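Wednesday, June 8, 2022

Quick one, kettle's on, meeting in a bit.

So the drinks corner. I said back in January I'd sort it out and then didn't, obviously. The old counter had turned into a dumping ground – mail, chargers, a Limberg catalog from who knows when, two dead pens in a mug. Couldn't put a glass down. Finally moved the lot into a box (the box is in the hall, don't ask) and gave the space over to a plain white table. One rule now: drinks only. You bring it, you drink it, you take the empty away.

First thing on it was a bottle of what looks like tea, green cap, full nearly to the top. Very satisfying. One bottle, all that white.
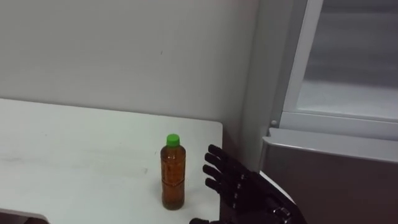

White tables are a mistake, I had one from Distico and every cup left a ring, get a tray before you regret it. That was Prustisine, in the comments on my last post, and ok, fair point. There are smudges and scuffs on the top already. Gray streaks too. I've been at them with baking soda and a damp cloth, 4 rounds so far, and some come up and some dont. I'm not buying a tray. A tray is how the pens get back in.

The other half of the plan was getting the fridge close. Used to be 9 steps from the counter to a cold drink and I resented all of them. Now the silver fridge and the white desk are on the same side of the room, so it's grab, turn, sit. Kept the desktop totally clear as well.
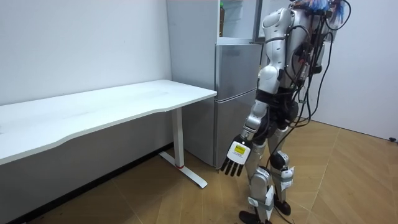

Still to do – wipe down the fridge door, find a home for the box, decide about a shelf. MacPherson has one I like but it's 697 with the brackets and no. Just no. Might do hooks insted. Or nothing, nothing is free.

Ok kettle. More when the box is gone.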